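# Fastance HG-2 hand-held gripper pair

The HG-2 is a pair of hand-held parallel grippers for manual trials of two-handed pick, hold and place tasks. Each unit is supplied with a cable and a white triangular marker plate. The jaws, plates and cables are the same for left and right hands; only the grip shell is handed.

Jernside stocks the HG-2 as a pair or as single replacement units.

## Jaws

The standard jaws are matte black blocks with flat inner faces and one screw hole each. Opening is 80 mm. They suit objects that give a little under load and objects with a clear edge to close on. For thin film, narrow cord or anything under 2 mm, order the Qian soft pads, which fit the same hole.

Clear and glossy objects are the harder case for the camera at the jaws. Film shows the table through it and throws back bright highlights, so the near wall of a bag or bin can be difficult to separate from the far one. In our bench comparison Danica Štěpánek used a transparent open-topped bin with beige trim as the target for this reason.

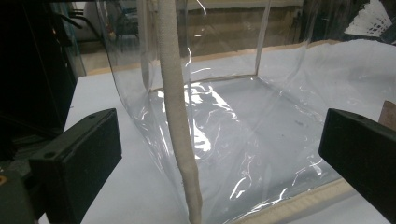

Exposure was fixed for all runs. With automatic exposure the Bristar camera tended to darken the image when a highlight crossed the centre, and the black jaw faces lost their edges. Fixed settings are stored on the controller and survive a restart.

## Comparison with the HG-1

| | HG-1 | HG-2 |
|---|---|---|
| Jaw opening | 64 mm | 80 mm |
| Mass per unit, without cable | 910 g | 640 g |
| Cable exit | Side | Rear |
| Jaw change | Two screws | One screw |
| Marker plate | Flat | Triangular |

The lighter body matters most in long sessions. Hanna Mykhailiuk ran 156 placements with each model and reported less wrist fatigue with the HG-2, but found its trigger stiffer over the last 10 mm of travel. A softer spring is available on request.

Light objects need little force. A shuttlecock should be held with the trigger part closed – full pressure can crush the skirt.
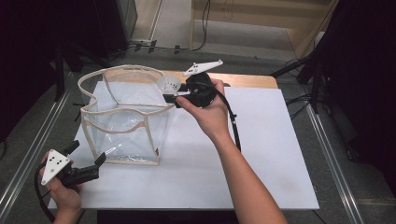 *HG-2 pair in use: shuttlecock held in the right unit above the rim of the bin, left unit open.*

## Setting up

- Use a plain, matt work surface.
- Keep both marker plates in view of the overhead camera.
- Leave slack in each cable for the full reach of the arm.
- Zero the jaws closed, then open, before the first run.
- Repeat the zero after any jaw change.

## Supplied

Two grippers, two marker plates, two cables, one set of standard jaws per gripper, hex key. The controller and cameras are sold separately. HG-1 jaws do not fit.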